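# About Binwood

Started in March, 7 of us, in the back of the old Berness shoe store. Evening classes for grown-ups – reading, writing, basic math, the citizenship test. Still small. Still free.

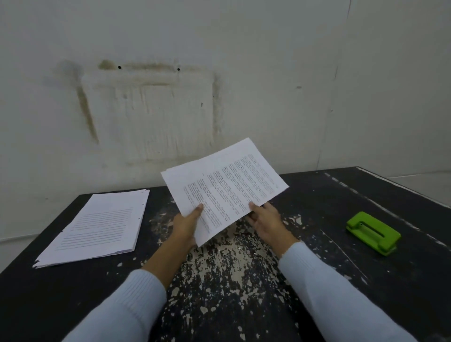
*Sorrentino*

We run 36 weeks a year. Nearly 140 students now, most of them working days, so doors open at 6 and we go till 9. Bring a pen. We have coffee. No entry test, no grades, you start where you are and move up when your ready.

Teachers come from all over – retired, part time, a few who took classes here first. Tutoring on Saturdays, mornings only.

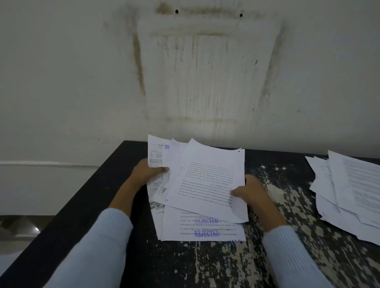

Jomell: I came for the math and stayed for the writing class. Wish the Saturday hours were longer, my shift ends at noon.

We hear that alot. Looking at a later slot for fall, room permitting.

Money: donations, a small city grant, the book sale. $60 covers one student's books for the year. Drop it at the desk or mail a check.
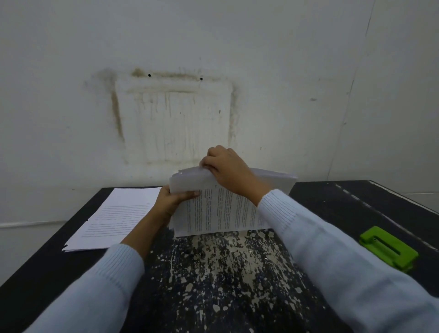
*Paperwork, Binwood classes*

Sign up any weeknight, side door on the parking lot. Ring twice, bell sticks.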